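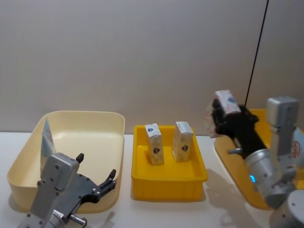
Small cartons, the yellow tray and the cream bin at the sorting table, Fledlow open day.

The Beststead Packaging Association visited the Fledlow training and packing centre in April, at the invitation of its director, Lamisi Mensah. The party numbered eight and was received at the main entrance by Anil Annamalai, who is responsible for the handling rooms and who accompanied the members throughout the morning.

The centre was established to study how small goods are stored, sorted and passed on before they reach the shop. It occupies the ground floor of the former Ruggiero dairy, and 164 visitors were registered over the whole of the open day. Members of the association were admitted before the general public, an arrangement for which we remain grateful.

The tour began in the goods-in room, where deliveries are checked against the order sheet. Mr Annamalai explained that mixed deliveries take up most of the staff's time. Cartons with a gabled top do not stack well, and those of the smallest size tend to fall against one another when a container is moved. The centre therefore recommends deep containers for storage and shallow trays for counting and inspection. Members from the retail side observed that their own practice is the reverse, and a useful discussion followed.

The party then proceeded to the sorting table. The containers in use there are of plain plastic, and their colours are part of the method: cream for the large bin, yellow for the smaller tray. Kwadwo Agbenyega asked whether labels would not serve the same purpose. The reply was that labels are still required for stock records, but that colour is learned more quickly by new staff and can be read from the far side of the room. 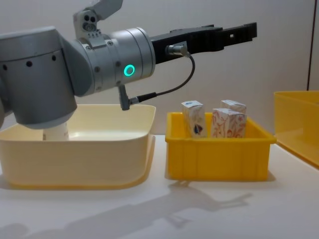
Questions were also raised about cleaning. Bins with rounded corners are preferred at Fledlow, as residue from a leaking carton is more easily wiped away. Ribbed trays are stiffer when lifted but take longer to wash, and the centre allows for this when the rota is drawn up. Containers are washed at the close of each shift and left to dry upside down on racks in the corridor.

After a short break for tea, Yetunde Babalola of the centre's training section gave a talk on the Istberg course, which runs for three weeks and is open to staff of member firms. It covers receiving, sorting and the care of containers. Two places are held each term for firms with small premises – a provision that several members had not been aware of. Applications should be made in writing to the training section.

Oluwatosin Okafor thanked the centre on behalf of the association. A list of the container sizes discussed during the tour has been requested and will be sent to members with the next circular.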